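Search this guide Go Clear

Last updated Jul 10, 2008

Section 5: Setting Up and Running the Parcel Bench

Read this section before you put anything on the table. If you have already put something on the table, take it off and read this section anyway.

Brevari benches ship with a flat platform, a column, one cable and a packet of screws, most of which you will need. The table is yours to supply, and so is the crate. The Flundska stacking crate fits the layout below, but any crate with a proper rim will do the job and will not be offended.

5.1 Choosing the spot

1. Pick a level piece of floor. Carpet is fine. Carpet over a floor box is not fine, and you will find the floor box on the first day whether you look for it or not.

2. Check the light before you bolt anything down. Stand where the operator will stand, morning and afternoon, and look at the windows. A white plastic bag in direct sun is very hard to read.

3. If there are blinds, try them now. Blinds that have hung untouched since January tend to have opinions.
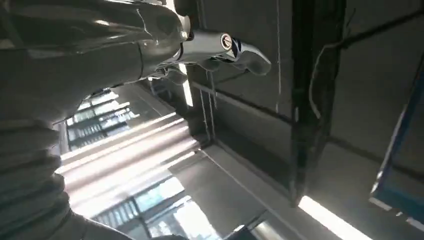
Fig. 5-1. Daylight through a slatted window.

4. Turn the table so that glare falls across the operator's back. If the room has windows on two levels, deal with the lower one first.

Note: Overhead lights count as glare too. Switching off the row directly over the bench often does more than a new set of blinds, and costs less.

5.2 Assembling the bench

1. Set the platform on the table, ruler marks toward the operator. They are no use to the wall.

2. Stand the column at the back of the platform. Finger-tighten all the screws first, then go round again with the driver.

3. Bring the cable off toward the rear of the table, in a loose curve. Do not run it under the platform. A platform sitting on its own cable will rock, and the weights it gives you will be works of fiction.

4. Put the crate to the left. Left-handed operators may move it to the right and should tell the next shift.

5. Switch on and let the bench sit empty until the reading settles at zero. Leaning on the table during this step teaches it that you are part of the furniture.

CAUTION: Never lift the bench by the column. It looks like a handle. It is the most expensive handle in the building.

5.3 Working through a crate

1. Take one bag from the crate. One.

2. Lay it flat on the platform with the label side up.

3. Smooth it from the middle outward with an open hand. Soft mailers fold over their own labels whenever they get the chance, usually across the last three digits.

4. Tuck in any loose end. A corner hanging over the side and resting on the table takes some of the weight with it.

5. Let go and wait for the tone. The bench cannot tell the difference between a heavy parcel and a light parcel with a hand on it.
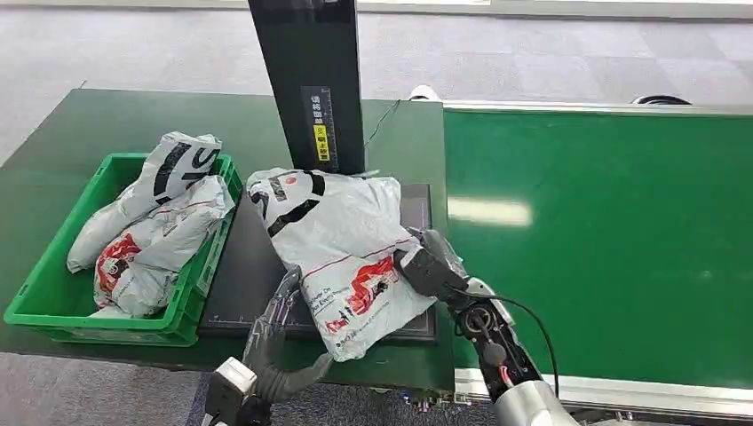
Which way up does a bag go if it has printing on both sides?
Put the side with the shipping label facing up and ignore the rest of the printing, however large and confident it may be. If there is no label on either side, set the bag apart for the supervisor.

5.4 When it goes wrong

Error 57: Parcel moved during reading. Let go of it sooner, or wait for it to stop slumping. Big puffy bags slump for longer than you would think possible.

Error 172: No label found. Flatten the bag and try again. If you get the same error after flattening, turn the bag over before you phone anyone.

Error 700: Call Mirnent service. Pressing the button harder has been tried.
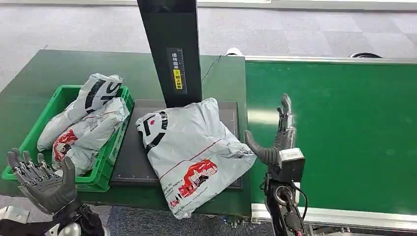 Most other trouble comes down to the crate. An overfilled crate sheds its top bag onto the platform while you are reaching for something else, and then you have weighed two parcels and charged for one. Keep the pile close to the rim and start a second crate when it climbs. Escobar crates have taller sides, which helps, though they also make short operators unhappy.

5.5 End of shift

1. Clear the platform. Coffee cups are parcels as far as the bench is concerned.

2. Wipe the platform with a dry cloth. Spray cleaner gets into the seams and stays there.

3. Tip the crate up and look inside. Flat mailers cling to the bottom, especially the thin ones, and a customer somewhere is waiting for that one.

4. Switch off at the wall. Leave the cable plugged into the bench.

Note: Replacement screws are listed in Section 9. The packet is sold separately, in a quantity slightly smaller than the one you lost.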